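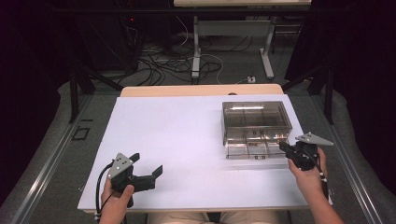
Clumedville Seed Collection: Minutes of the Spring Working Meeting

Held Thursday, 2:00 p.m.
Present: Notburga Ruchti (chair), Iara Henríquez (catalog), Sølve Tangen (germination testing), Sølve Tveit (field plots)
By phone: Sixten Ekström (Pirkach store), items 3 to 5 only
Minutes taken by Henríquez

1. Minutes of the previous meeting

Accepted with one correction. Under item 4, "Mottram plot, row C" should read "Mottram plot, row G." Tveit noted that the plot map was right and only the minutes were wrong.

2. Catalog

The catalog stands at 2,967 accessions. Henríquez has finished merging the old card index with the spreadsheet. Duplicate entries have been kept under the lower number, with the higher number retired and not reissued. Where a card and a packet disagreed on harvest year, the packet was followed and the card year was moved to the notes field.

Variety names remain uneven. The same runner bean appears under three spellings, and several squash entries carry only a donor's surname. Tveit asked that local names be kept exactly as written by the donor, with a standard name added in a separate column. Agreed. Ruchti asked whether this would affect the printed labels. It will not; labels show the accession number, the standard name and the harvest year.

Action: Henríquez to add the column and circulate the list of unresolved names before the next meeting.

3. Germination results

Tangen reported on the winter round. Samples from 937 accessions were tested on damp paper at room temperature, with a second count on day 14 for the carrot family and peppers. Of these, 892 met the threshold for their crop. A further 19 gave uneven counts between the two halves of the sample and will be repeated. The rest are below threshold and are listed for regrowing or withdrawal.

Onion and leek were the weakest groups, as expected for their age. Parsnip was weak across all harvest years. Ekström asked whether the parsnip had been stored at Pirkach throughout. Tangen confirmed that part of it came over from Hondel and had spent at least one summer on open shelving. Ekström asked that the storage history be noted against each lot. Agreed.

There was some discussion of the lettuce results. Tangen had chilled half the samples before testing and left the other half untreated – the chilled halves did better, but the untreated halves still passed. Tveit suggested dropping the chilling step for lettuce to save refrigerator space. Tangen preferred to run both methods for one more round. Left with Tangen.

Action: Tangen to repeat the uneven samples. Tangen and Ekström to complete the storage history for parsnip.

4. Storage and packets

Ekström reported that the Pirkach store held steady through the winter. The humidity reading rose for a short time in March after the door seal lifted at one corner. The seal has been glued and the reading has returned to its usual level. He recommends replacing the seal entirely before summer.

The desiccant in the large jars was changed. The used material has been dried in the oven and is back in stock. Ekström asked that jars be opened only after they have come up to room temperature, with the lid left on until then. This is already in the procedure but is not always followed.

Packet sizes were discussed at length. The small paper envelopes now in use are too narrow for beans and too large for tobacco and poppy. Ruchti proposed two sizes. Henríquez pointed out that the label sheet fits only the present size and a second size would need a second template. Tveit was in favor of two sizes in any case. Agreed in principle, subject to price.

For working quantities, compartment boxes and small drawer units were compared. Compartment boxes are easier to carry to the plots. Drawer units allow one crop to be taken out without disturbing the others, but small seed can work its way under a loose drawer. No seed is to be kept unpacketed in either.
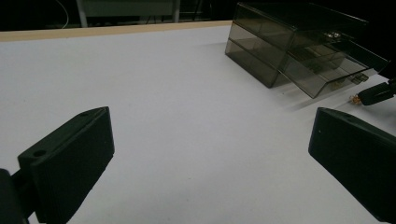
Smoked drawer organizer on the tabletop.

Action: Ekström to obtain a price for the door seal. Henríquez to obtain prices for two envelope sizes and draft the second label template.

5. Regrowing plan

Tveit presented the plan for the season. Mottram will take the peas, broad beans and lettuce. Hondel will take one squash only, to avoid crossing, and the tall corn. Beets and chard will not be grown for seed at the same site. Chard goes to Mottram and beets wait until next year.

Ruchti asked whether the accessions below threshold could all be sown this season. Tveit said they could not. Priority goes to lots with no duplicate at Pirkach, then to the oldest harvest year. Tangen asked for enough plants per lot to keep the corn from narrowing. Tveit will give up two rows of peas for this.

The rain gauge at Hondel is cracked and needs replacing before sowing.

Ekström left the call at 3:25 p.m.

Action: Tveit to send sowing dates to all sites and replace the gauge.

6. Requests from growers

Requests are running ahead of stock for the climbing beans. The limit stays at one packet per variety. Requests for lots awaiting a repeat test will be held until the result is in.

7. Other business

Ruchti asked that the balance be checked against the reference weights before each testing round and the result written on the first page of the log.

Next meeting to be held at Mottram after the peas are in. The meeting closed at 3:50 p.m.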